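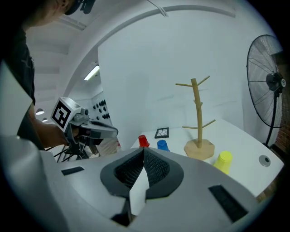
Questions from visitors to Lullwood Retreat House

Who can join the meditation retreat?
Everybody is welcome. You do not need to be a Buddhist or to have experience before.

How do I reach the house?
Take bus 141 to Quiambao and get off at the last stop. From there it is four kilometers on a small road. If you write to us before, we can pick you up at 2 p.m.

Do I have to keep silence?
Yes, from the evening chanting until breakfast. In the daytime you may speak quietly in the garden.

What food is served?
We serve vegetarian meals. Please tell the kitchen about any allergy when you register.

How much does it cost?
We do not ask a fee for the teaching. For room and meals we accept a donation.

Whom should I contact?
Please write to Hsiu-ying Mok at the office. In August the answer can take longer.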